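Print this page | E-mail this article

4. Market response to staged product launches

4.1 Sample and method

The study followed 136 launch announcements made by listed makers of consumer electronics. For each announcement we recorded the closing share price on the trading day before the event and on the two trading days after it. Press coverage was taken from 180 trade and general titles, and each article was coded as favourable, neutral or unfavourable by two readers working apart. Where the readers disagreed, the article was coded as neutral.

Firms that released a full set of technical details before the event were treated as a separate group. Plunside and Bata both fall into this group for the whole period. Trundulura moved into it part way through, after it changed its policy on early briefings, and its launches are therefore divided between the two groups.

4.2 Results

Share prices fell more often than they rose after a launch, including launches that were well received by the press. The fall was larger where the firm had announced several new versions of an existing product line at once. Analysts' notes issued before such events tended to mention a wholly new category of device, and the absence of one was the reason most often given when forecasts were lowered afterwards.

Early release of technical details was linked to smaller price movements in either direction. The effect was weaker for Ban, whose May launches came close to its quarterly results. We were unable to separate the response to the product from the response to the accounts in those cases, and they have been left out of Table 2.

Coverage in general titles was more favourable than coverage in trade titles. It had little bearing on the share price once the trade coverage had been taken into account. 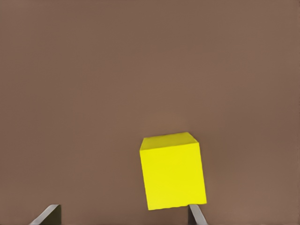 Figure 2. Yellow cube on a plain brown surface (computer rendering).

4.3 Limits of the study

The sample contains few small firms, and the findings should not be applied to them without further work.

Contact the editorial office | Copyright 1 Jun 2024 | Back to top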